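4. What people call white

4.1 The material

The Ondorance word lists were gathered in two towns, Turthorpe and Prellstead, by asking householders to describe the white things they owned. We had expected this to be quick. White is, on paper, one of the simpler colour words in English: it is learnt early, it is short, and few speakers quarrel over what it covers. Our informants quarrelled at once, several of them with their spouses, and one with the radiator.

The lists hold 700 descriptions in all. We kept 593 of them. The rest were set aside, most often when the speaker gave no description of colour at all and instead told us what the object had cost. A smaller group was lost to a dispute in Prellstead over whether a fridge that had been white when bought could still be entered as white. The couple concerned asked us to come back another day, and when we did they had replaced the fridge.

Each session took place in the speaker's home. Informants chose their own objects and were asked one question, "How would you describe the colour of this to someone who couldn't see it?" The interviewer was told not to offer words. Dalsgaard (the earlier survey on which ours is modelled) used printed cards, and its speakers accordingly produced a great deal of tidy vocabulary about cards. We wanted to hear about baths, mugs, shirts and skirting boards.

4.2 Plain white and its rivals

The bare word "white" is common in the lists but seldom left alone. Speakers say it, look at the object again, and begin to take it back. "White. Well, white-ish. It's a sort of a white" was the full description of a kitchen door in Turthorpe, and a number of entries follow the same path. We call these retreats. They come most readily when a second white object is nearby, and it is hard to find a British kitchen in which one is not.

The retreat has a fairly steady shape. First comes the colour word, said with confidence. Then comes a hedge, usually "-ish", "sort of" or "more of a". Last comes a comparison, drawn from dairy goods, bones, teeth or weather. Cream outnumbers every other comparison, although speakers were divided on whether cream is a kind of white or what happens to white when it is let down. Milk is used more sparingly and, it seems, with more approval. Teeth are always bad news.

Trade names for paint appear less than we had feared. Speakers who had painted a room themselves could often recite the name on the tin, but they rarely let it stand as a description. One man gave the name, laughed at it, and then said "white". His wife, from the hall, said "beige". Both answers were entered.

4.3 Shine as a colour

The question asked for colour. Speakers answered with shine so often that we came to treat it as part of the colour word. A bath was "shiny white", a shirt was never "matt white", and a plate was "white, you know, like a plate". Of the 111 separate terms in the lists, a good many say nothing about hue. They tell us how light comes off the thing: glossy, flat, chalky, wet-looking, satiny, dull, glary.

We are not the first to notice that everyday talk runs these together, and we do not think the speakers are muddled. A glossy white surface is, over much of its area, a rather unwilling host to whatever lamps and windows are nearby. Ask someone to look hard at it and they will see the lamp first. A curve makes matters worse by drawing the highlight out into a streak, so that the brightest white on the object belongs in no useful sense to the object (Figure 3). Several informants moved their heads from side to side while answering. One of them then announced that her teapot had no colour and asked whether that was allowed.

Figure 3. Long reflections and a patch of glare on a curved, glossy white surface; a translucent, amber-tinted panel lies behind the lower part. 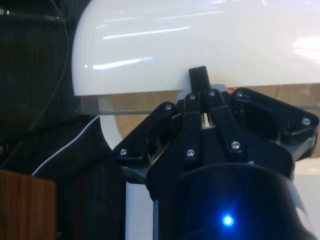 The speakers who coped best were those who treated shine as a fault or a virtue and moved on. In the Prellstead lists, "shiny" goes with "clean" and "new", and "dull" goes with "old" and, now and then, with the name of a relative who was said to have used the wrong cleaning powder. Turthorpe speakers were more even-handed. A dull white could be "soft" or "restful" there, particularly where the speaker had paid extra for it.

Ojārs Toom, who conducted the Turthorpe sessions, suggests that the split follows rooms more closely than towns. His sessions were held mainly in sitting rooms and those in Prellstead mainly in kitchens, and a kitchen is a place where dullness needs explaining. We think he is probably right. It is a pity that he raised the point after the interviews were finished, but the same can be said of most good points in this project.

4.4 The trouble with "off"

"Off-white" deserves a paragraph of its own, if only for the strength of feeling it aroused. For some speakers it is a perfectly good colour, bought on purpose. For others it is an accusation. The two camps can be told apart by the stress: "off-WHITE" for the bought kind, "OFF-white" for the sort that has crept in. Nobody taught our informants this distinction and none could describe it when asked, yet they kept to it closely, and were quick to take offence when the interviewer got it wrong while reading an answer back.

Aksel Mogensen, who transcribed the recordings, marked stress on every use of the term and found 56 with the weight on the first part. These go almost wholly with fabrics and plastics. Plaster is spared. So are china and paper, which are permitted to yellow with some dignity and may even be called "ivory" for their trouble. A pillowcase of the same shade has no such luck.

We had hoped to find the stress pattern with other shades as a check. "Off-black" was offered once, by a speaker who at once denied having said it.

4.5 Who gets to decide

Our method assumed one speaker per object. Homes are not arranged in that way. Many descriptions were corrected by somebody else in the room, or from a room next door, and the corrections run almost always in one direction, from the general word to the narrower. "White" is amended to "cream". "Cream" is hardly ever amended to "white". Once a household has agreed that a thing is cream, a visitor would be unwise to raise the matter.

This bears on how such lists should be read. A description given in company is partly a settlement, and the word that reaches the page may be the one that allowed everyone to go and have their tea. Dalsgaard, whose speakers sat alone with their cards, reports a much higher share of plain "white", and treats this as evidence that the basic term is in good health. It may be. It may also be that the cards had nobody living with them.

We left corrected descriptions in the count and entered each speaker's word separately. Where three or more words were offered for one object, we took them in the order spoken, which gives a slight advantage to whoever stood nearest the recorder. In one home this was consistently a boy of six. He described the ceiling, the cooker, the windowsill and his grandmother's hair as "just white", and would not be moved on any of them by anyone present, including his grandmother.

His answers are kept apart in the tables that follow, under "other speakers".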